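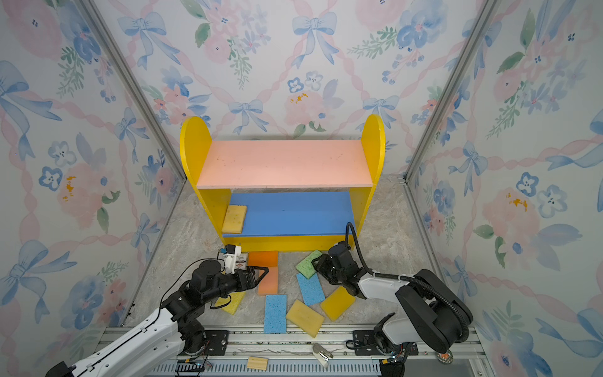 According to Svyatoslav Karpenko, a visitor should look at the wrists first and only later at the fingers, and he told me so before I had taken off my coat. The wrist, in his opinion, shows if the machine has a plan. The fingers only carry it out. I am not an engineer, and for the next hour I followed this advice as well as I could.

The open day at Plovus takes place each April, on the upper floor of a former dairy in Tumholm. You climb an iron staircase, you write your name in a book, and you receive a paper badge with a number. Mine was 95. The doors opened at ten in the morning, and by noon the line was on the stairs and the coffee was finished.

The task on show was tidying. Two arms with white segments and black grippers share one small enclosure, and in front of them are sponges in yellow, orange, green and light blue. At the back stands a low children's shelf with yellow sides and a blue board. The sponges have to go from the floor to this board. When I leaned in with my notebook, one yellow sponge was lying flat on it and the others were still spread over the gray floor, some of them at difficult angles.

The walls have a paper with pink roses and blue bows. It gives the whole place the look of a guest room at my grandmother's, and I found that I liked the machines better for it. A child next to me asked if somebody lived there.

Volodymyr Pylypenko gave the spoken part of the demonstration. He has worked four years on the system, which the company calls Tosh, and he talks about it in a patient and slightly tired way, as one talks about a teenager. Sponges, he explained, are a more serious problem than they look. A hard block either is in the grip or is not in the grip. A sponge gives way. It can be held by one corner and bend, or it can be pressed so much that it jumps out when the fingers open. The arms have cameras on top of their wrists, so that the system sees the thing from near at the last moment, when the view from farther away does not help so much.

"People expect that we show them speed," he said. "We are not fast. I can clean this floor in the time that Tosh takes for one sponge."

A man in a rain jacket wanted to know why they do not simply use a bigger gripper, a kind of shovel. Pylypenko answered that with a shovel you can move sponges, but you cannot put one on a shelf next to another. He then let the right arm do a run. It came down slowly, stopped, corrected itself by a very small amount, and stopped again. The room became quiet in a way I know from chess tournaments. The first attempt failed: the fingers closed and rose with nothing between them. On the second attempt the sponge came up, and there was applause, which seemed to embarrass him.

I asked how the system learned this. The answer was less mysterious than I had hoped. Before the open day, people in the team guided the arms by hand controls through the same job again and again, and 700 of these runs were kept for training. Karpenko did many of them. He told me that after a week he began to dream in two grippers, and that he now puts away his own dishes with a strange carefulness, left hand first.

What interested me more was the question of sharing the work. Both arms are mounted on one rail, and both can reach toward the middle. When they want the same sponge, one must wait. In an early version both waited, Karpenko said, and they stood there politely until someone pressed the stop button. Now the one which is nearer goes first. It is a simple rule – I have seen families with less.

The workshop itself is not arranged for guests, and I was glad of that. Along the rail there was a small block of light wood, a shiny metal clamp, thin colored wires with a little circuit board, and a strip of scraps. At the trade fair in Bindberg, which I visited last year, every cable was hidden behind white plastic and a young man with a cloth wiped off the fingerprints. I learned much less there.

A ticket for the afternoon workshop, where visitors may guide the arms themselves, costs 360 crowns, and the places are few. I got one by waiting at the desk. My first sponge fell behind the shelf. My second one I placed on the board, crooked, after a struggle that felt very long, and Pylypenko looked at it and said that they would perhaps not keep this run for the training.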